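Open Day at the Wostuveck Lab, Ellurton

I went to the Wostuveck open day on Thu 5 November expecting to be sold something, and I was. The invitation promised "a morning with the robots that will tidy your office." My office could use it, so I took the early train to Ellurton.

Monique Langlois met us at the door and gave a talk that ran well past its slot. Plenty of slides, a lot of talk about the future of desk work, and one chart with no numbers on the side. Yiğit Avcı, who had come over from a packaging firm in Zamora, asked what the arms cost to keep running. He was told that would be covered later. It wasn't, at least not while I was in the room.

The demonstrations were upstairs, in booths with a small crowd at each. Botond Sárközi ran the one I stayed at longest. The job was clearing a cluttered table with two arms working side by side: loose papers, a clipboard, chess pieces off their board, that sort of thing. He was good company and didn't oversell it, which made a change from the slides.

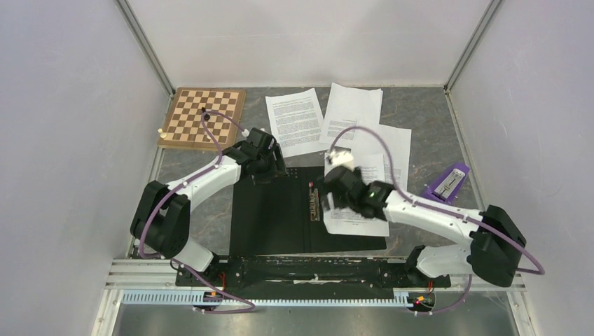
What I wanted to know was how much of it was being decided by the machine. I asked Botond three times in different ways. The answer was that some runs are steered by a person and some aren't, and that the lab keeps both kinds. Fair enough, but there was no sign on the booth to say which kind we were watching, and most visitors near me took it for granted that the arms were on their own.

Speed is the other thing. I timed one run at 13 minutes -- for a table I could clear before my coffee cooled. Orsolya Mészáros, who handles visits, said the September version was slower still. I believe her, but "slower still" won't get this past my boss.

Lunch was soup and very decent bread. The tour after it covered the workshop, where Ottó Szekeres let us handle a spare gripper. It was lighter than I expected, and he answered every question put to him, including a blunt one about breakages. More of him and fewer slides next year, please.

The last shuttle to the station leaves at 3, and the walk is all uphill.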